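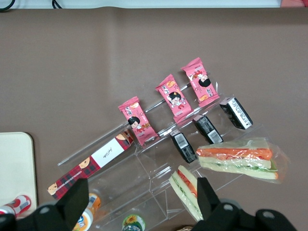

Print
E-mail

How often should a small shop count its stock? Once a week for the fast sellers and once a month for everything else.

That's the schedule we settled on at the Cabrera Street store, and most of this talk is how we got there.

Slide 2. Start with the old way. One big count every November, shop closed for the day, all hands in. We found the gaps but couldn't say when they had opened up. A case that went missing in spring looked the same as one that went missing the week before.

Slide 3. Anastasia Stamatopoulos ran the first trial. She picked 26 lines, all snacks and cold drinks, and counted them before opening. It took her two mornings to get the sheet right. Hand out the sheet here. Point to the column for damaged goods - people skip it and then the numbers don't match.

Slide 4. What we learned about the sheet:
Shelf order, never alphabetical. You walk the aisle once.
Write the count before looking at the system figure.
Same person counts the same section for six weeks, then swap.

Slide 5. Deliveries. Most of our errors came from the back door. Pilport drops early and the driver wants a signature fast. We now open one carton per pallet and check it against the slip. Thanasis Karagiannis was against this at first because it holds up the van. He still thinks it's too slow on big days, and he may be right. Pause for questions on this one, there are always some.

Slide 6. Dates. Short-dated stock goes on its own line on the sheet. We mark down with two weeks left, earlier for chips. If a line gets marked down twice in a row, cut the order.

Slide 7. Software. I get asked which system we use. It's Clistard, and before that a spreadsheet. The spreadsheet was fine for one store. Don't spend long here.

Slide 8. The Dravodov store starts on the same sheet next month. They have a bigger back room and only one person on mornings, so the monthly count may need to be split over several days.

Leave the blank sheets by the door.

Print
E-mail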